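Hydrocortisone and adapalene on the same area: which goes on first?

Posted in Skin and Topicals, January 2024

ivstead_mark
I use an adapalene gel at night for acne on the jaw and forehead. Since July I have also had a patch of eczema along the left side of the jaw, and a clinic in Loltport gave me hydrocortisone cream for it, thin layer, 2 times a day. The areas overlap by the width of a finger. The leaflet for the gel says not to apply it to broken or eczematous skin. The leaflet for the cream says nothing about acne products. Do I leave a gap between them, and if so how long? I keep both tubes and a 300 ml pump bottle of plain moisturizer at my work table, so timing is easy to control.

Firnex334
Two separate issues.

Order and gap. Where two different topicals are prescribed for the same skin, the usual advice is to apply one, let it absorb, and wait before the second. I was told 30 minutes. The gap keeps one product from diluting or spreading the other. A common arrangement is to move one of them to a different time of day.

Overlap. The gel leaflet already answers this. A retinoid on active eczema will irritate it, and no waiting time changes that. Stop the gel short of the patch until the skin has healed, and keep using it on the forehead as directed. Wash your hands between products, or you will carry the gel onto the patch anyway.

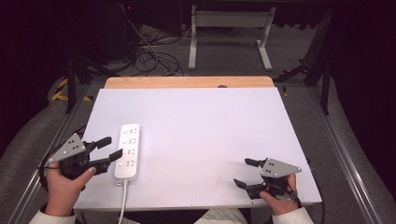

Work table, power strip on the left.

Also check how long you were told to use the hydrocortisone. On the face it is normally a short course. If the label gives no end date, call the clinic and ask for one. Long use on the face can thin the skin and can cause a rash around the mouth that looks a lot like acne.

arthur_county_rx
Agree with the above on keeping the gel off the patch. I would add that "eczema since July" on one side of the jaw, in someone using a retinoid, should be looked at again. Retinoid irritation is dry, red and flaky and is easy to mistake for eczema. So is a contact reaction to a shaving product or fragrance. Tell the clinic the date you started the gel and the date the patch appeared. If the gel came first, say so. Moisturizer can go on both areas. Use sunscreen in the morning while you are on adapalene.

loltport_user
i just mix mine together in my palm and put it on, never had a problem. saves time

arthur_county_rx
Do not mix them. The strength of each is then unknown, and you are putting a steroid on skin that does not need it.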